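Small Weddings at Trerkenbridge: Project Report

15th January

When I chose this topic for my events module I thought I would be writing mostly about flowers, and I'm rather glad I was wrong! What kept me busy was the timetable, and how a couple with 35 guests and a modest budget can fill an afternoon without anyone feeling hurried along or left standing in the garden with an empty glass.

I planned the day for June at Dasholm, a lovely old house just outside Trerkenbridge (my aunt was married there, so I'm hardly neutral). 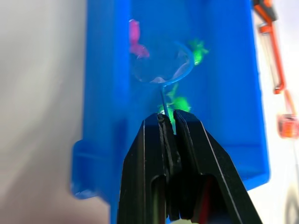

Food took up the biggest share of the money. Ehlers, the caterers in town, kindly let me work from their summer price list, and a cold buffet for everyone came to 845 pounds, with the cake a further 170. Clenard would have been cheaper, but they wanted the kitchen from early morning and the house doesn't open it until ten.

If I did the project again I would leave far longer between the ceremony and the meal.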